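How to Wash a Colored Cotton Top Without Fading It

I ruined a lovely plum-colored tunic the first summer we lived in Clamley, and I have been fussy about colored laundry ever since. My neighbor Gheorghița Tudose taught me most of what follows over the fence, a little at a time, and I have added a few habits of my own. It takes hardly any extra effort once you get used to it.

What you will need

A front-loading washing machine
A light basket with plenty of room in it
Liquid detergent made for colors
A drying rack, or a line out of the sun

Step 1. Read the care label
I know, I know, everyone says this. But do look, especially the first time. If the label says hand wash only, please believe it and stop right there. If the label has washed away to nothing, treat the garment gently and use cold water.

Step 2. Get it ready
Empty the pockets, close any zippers and turn the garment inside out. Most of that tired, dusty look on older clothes comes from fabric rubbing on fabric in the drum, and it is much better for the rubbing to happen on the side you don't see. Buttons I leave undone – they pull at the holes otherwise.

Step 3. Test for running color
Dampen a hidden seam and press a white cloth on it for a minute. If the cloth picks up color, wash the garment by itself. I do this with anything new, and anything green, blue or red gets tested twice in my house.

Step 4. Load and wash
Put the garment in with others of a similar shade and leave a good hand's width of space at the top of the drum. Pour the detergent into the drawer, a little less than you think you need. Choose a cold, gentle cycle with a slow spin. My old machine in Drostby had only 4 programs and I managed perfectly well with the second one, so don't be put off if yours is a simple model.

Step 5. Take it out promptly
Set a timer if you are forgetful like me! A garment left sitting in the drum for an afternoon gets deep creases and a stale smell, and then you have it all to do again. Give it a good shake, smooth the seams with your hands and dry it flat or on a rack in the shade, still inside out.

Before you start

Baskets are where I see people go wrong, piling in a whole week of everything and hoping for the best. I much prefer small loads sorted by shade, and a piece in a strong teal green like this one can have the white basket to itself on the way to the machine until you know how its dye behaves.

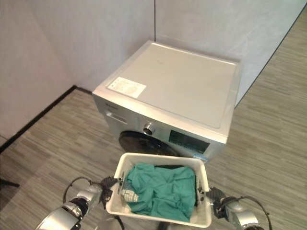
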